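Home | News | Business | Schools | Outdoors | Obituaries | Classifieds

Filed under: Local News, Water and Utilities

Print this story | E-mail this story

Starnport well owners can get water tested free through October

25/09/2020

STARNPORT – Households on private wells in the Starnport area can have their drinking water tested at no charge until the end of October, the Kunari Water District said Friday.

The district has money for 400 free tests. Each household may turn in one sample, and requests will be filled in the order they arrive. Renters can take part as long as they have the owner's permission in writing.

The offer covers homes inside the district's boundary that are not connected to the public system. District records show 1,104 of them, most along the river road between Starnport and Trokport and on the higher ground to the north. Homes already on the public system are not eligible. Their water is checked under a separate schedule, and results are printed in the yearly report mailed with the June bill.

Samples will be checked for coliform bacteria, nitrate, hardness and pH. Lead is not part of the free test but can be added for $13, payable by check or money order when the bottle is returned. The district does not take cards at the counter. 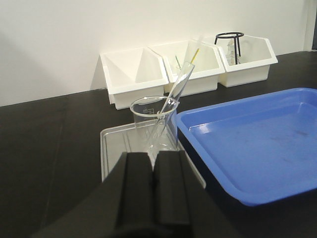
A test tube and glass stirring rod in a beaker.

Interest in testing picked up after heavy rain in July, when water stood in low fields on the Trokport side for several days. The district office took calls from residents who said their tap water had turned cloudy or had an earthy smell. Cloudy water is not always unsafe, the district said, and clear water can still carry bacteria or nitrate. A lab test is the only way to know.

Older wells are the main concern. Many in the area were dug by hand or drilled before current rules on casing and caps took effect, and some have caps that sit at or below ground level. A cracked or loose cap can let surface water run straight into the well. Owners are asked to look theirs over before they take a sample and to note any damage on the form that comes with the kit.

The district recommends a bacteria and nitrate test once a year for every private well, and again after flooding or after any work on the pump or pressure tank. Homes with a baby or a pregnant woman should be tested for nitrate even if an earlier result was fine. High nitrate can be dangerous to infants under six months old, and boiling does not remove it – boiling makes the level go up as water is lost to steam.

HOW TO TAKE PART

Kits may be picked up at the Kunari Water District office in Starnport or at the front desk of the Trokport town hall, weekdays from 8 a.m. to 4 p.m. Face coverings are required in both buildings. Anyone who would prefer not to come inside can call ahead and have a kit brought out to the parking lot.

Each kit holds 2 bottles, a label sheet, a one-page form and directions. The smaller bottle is for bacteria and contains a white powder that should be left in place. Do not rinse it.

Take the sample from a cold kitchen tap. Remove the screen from the end of the faucet, wipe the spout with rubbing alcohol and let the water run for five minutes before filling. Homes with a softener or filter should use a tap ahead of the unit if there is one, and mark the form either way.

Bottles must be kept cold and brought back the same day they are filled. Samples are accepted Monday through Wednesday only, before noon, so that they reach the lab in time. A bacteria sample more than 24 hours old has to be thrown out and taken again.
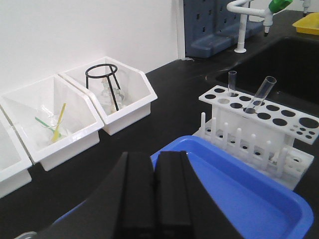 A test tube rack stands beside a blue tray.

Results will be mailed within three weeks. If bacteria are found, or if nitrate is above the federal limit of 10 milligrams per liter, the district will also telephone the household as soon as it has the result. The form has a space for a daytime number, and residents are asked to fill it in clearly.

A household whose sample shows bacteria will get printed directions for treating the well with chlorine, along with one free retest. The retest does not count against the 400. Until a second sample comes back clean, the household should use bottled water or bring tap water to a full rolling boil for one minute before drinking it, cooking with it or brushing teeth.

Results go to the household only. The district said it will put out a summary this winter showing how many wells passed and how many did not, by road, with no addresses listed.

Nothing in the program requires an owner to repair or replace a well, or to connect to the public system. The planned water main along the river road is a separate matter and is still waiting on a decision about funding. A public meeting on that project was put off in the spring and has not been rescheduled.

The district ran a smaller testing program four years ago, when it was open only to homes next to farm fields. Owners who took part then may sign up again.

Kits will be handed out until they are gone or until the last weekday of October, whichever comes first. Filled bottles will be taken through the first Wednesday in November.

Print this story | E-mail this story

More in Local News | Back to top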